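Chapter 4
Teaching a Task by Demonstration

4.1 Why Show a Robot What to Do?

Industrial robots have long been programmed by writing out each motion in advance. This approach works well when every part arrives in the same place and in the same position. It works poorly in homes, kitchens, and small workshops, where objects move from day to day. Teaching by demonstration offers another method. A person performs the task through the robot, the system records the motion, and a control program is later trained on the recordings.

This chapter covers two ways of giving a demonstration. In hand guiding, the teacher holds the arm and moves it directly through the task. In remote control, also called teleoperation, the teacher stands apart from the arm and moves it with a separate device. Both methods produce a record of arm positions and gripper commands over time. They differ in the effort they ask of the teacher and in the kinds of mistakes that enter the data.

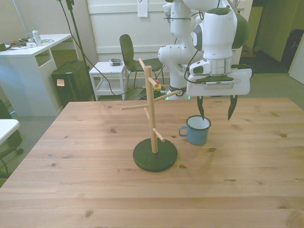

Figure 4.1 Workspace with a wooden mug tree, a blue enamel mug, and a robot arm with a two-finger gripper.

Hanging a mug on a peg is used as the main example through Section 4.5. The task is short, but it has several distinct stages: the gripper must reach the mug, take hold of it, lift it, and bring the opening of the handle over the end of a peg. A small error in the grasp carries forward to the last stage, where there is little room to correct it.

The exercises draw on the Terkorano collection, a set of 96 demonstrations prepared for this course by Mei Pettigrew and Yolanda Hutchins. Of these, 19 contain a failed or repeated grasp. Students should keep these recordings in the set until they have read Section 4.4, which explains how to judge whether a flawed demonstration is still useful for training.

Key Terms
demonstration
hand guiding
teleoperation
grasp
trajectory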